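Talk notes, phone upgrade session, Greenberg Room, 4 pm
Keep moving, 25 min max incl. questions

Start cold. No bio. Ask the room: who bought their current phone because the old one broke, who bought because they wanted the new one. Wait for hands. Whichever way it goes, say "ok, keep that in mind."

Main claim up front. Yearly launch is a habit the makers have, buyers dropped it a while back. People hold on to phones longer, and the companies that figured that out early are selling repairs, batteries, software years. Others still selling camera bumps.

Case 1: Hudano. Used to ship a new flagship every spring. Skipped one. Press said they were finished. What they did in the gap: put the battery behind 2 screws, sold the part on their own site, kept the same case size so old covers fit. Show of hands again if the room is awake: who still has a drawer of covers that fit nothing?

Don't get stuck on the screws. Last time I lost five minutes to a guy asking about the screwdriver.

Case 2: Sallico. Opposite bet. Everything glued, thinner every year, new color names. The Sallico 4 is a good phone, say so, I carried one. But trade in price fell off a cliff when the 5 showed up, and the 5 was the same phone with a shinier back. Read the two prices out slow:
- 569 for the new one at launch
- 516 for last years, same shop, same week
Pause. Let them do the subtraction. Who pays full price to save that little? Most people in the shop, according to the shop.

Liesl Sutter's point from the panel in July, credit her: buyers compare the new phone to the ad for the old one, not to the old phone in their pocket. Good line, hers, say her name.

Software updates bit. SHORT. Promise on the box vs what shows up. Darus promised long support and delivered, but late, every single update late. Is late support still support? For banking apps yes. For the camera fixes people were waiting on, they'd given up and bought something else. Mention Crisanto's spreadsheet if he's in the room, otherwise skip, takes too long to explain the columns.

Carrier deals. Skip if past the halfway mark. If not: "free" phone is in the monthly bill, everybody knows it, people sign anyway and I'd probaly sign too. Don't preach here. Mortimer Whitlock told me after the last one that I sounded like his accountant.

Objection I always get: phones have stopped changing so there's nothing left to write about. Answer: compare screens in sunlight, compare speaker at full volume on a kitchen counter, compare how it feels after a year in a jeans pocket. Reviewers hand them back after two weeks, so nothing about year two ever gets written. That's the gap. That's where our readers are.

Second objection, folding phones. Yes they changed. Yes I like them. Hinge dust, price, the crease. One minute and out. If Roald asks about his, let him talk, he's funnier on it than me.

What I want reviewers to do:
Go back at six months and again at a year. Same tests, same person if possible.
Print the battery price next to the phone price.
Stop scoring out of ten on day three.
Say which old model you'd keep instead.

Ask editors directly: would you run a review of a two year old phone on the front page? Let it get uncomfortable. If somebody says traffic, the old model pages on our own site keep getting read long after the launch posts go quiet, and theyre the ones with no fresh writing on them.

Closing slide up, leave it up for questions. Water. Repeat each question into the mic, people at the back complained. 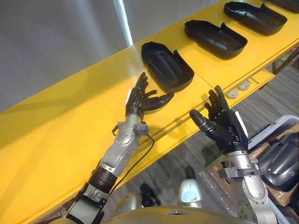 Zinash Woldegiorgis: I'd push back on the six month thing. We tried it, and by the time the second review was ready the phone was already discounted and half the shops had stopped stocking it. Battery price next to phone price though, yes, we could start that tomorrow.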